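Skovora Hand Trials

The Skovora hand trials are a running series of side-by-side tests of robot grippers and hands, carried out at the Skovora workshop under Marama Kingi. They began as a simple question over lunch (would a five-fingered hand beat a two-jaw gripper at packing groceries?) and grew into one of the most closely followed small test programs among people who build two-armed robots.

Background

Kingi and Gareth Cheetham had used parallel grippers from the start. These were cheap, tough and easy to control, and they did very well on boxes and cans. Soft or curved things were harder, and anything that needed both arms at once was harder still. When Azadeh Rahimi joined in January, she brought a pair of five-fingered hands and a controller she had written herself, called Ospina, and the first proper comparison was drawn up within the month.

Method

Each gripper or hand is run through the same 124 tasks, split between single-arm and two-arm work. The two-arm group is the one that gets people excited! It includes lifting a basket of fruit level, passing an item from one side to the other, and setting a container down inside a wire cage without touching the mesh. Operators may practice for as long as they like, but once a scored run begins the settings stay locked. 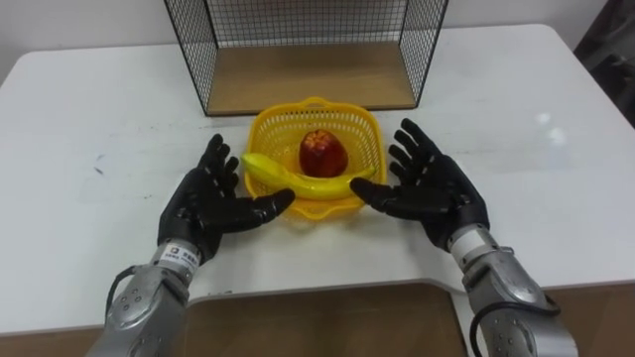 Scoring is out of 100 for each task. Points come off for drops, for tipping, and for squeezing hard enough to mark the item, and a run that needs a human hand to rescue it scores zero. Time is written down but carries no points, a choice Cheetham argued against for years and still brings up.

Results

In the first round the parallel grippers won the single-arm group with room to spare. The five-fingered hands came out ahead on nearly every basket task, where a thumb on each side and fingers free to curl under the rim gave a steadier lift. The gap was wonderfully clear on lopsided loads, with the fruit pushed to one end.

Wear told a different story. The parallel jaws passed 3000 cycles with only a change of pads, while the first pair of hands needed new finger tendons after 1000. Mitra Yazdani later rerouted the tendons, and her version, known in the workshop as Skadard, is now the standard pair for the two-arm group.

Controllers

Ospina moves both arms from a single plan, so that one wrist slows when the other lags. Houshang Abbasi's rival controller, Nukside, treats each arm separately and corrects from camera views. Nukside is quicker to set up and copes better with a basket that has been shifted between runs. Ospina keeps loads more level. Later rounds list results for both, and a combined version is in testing.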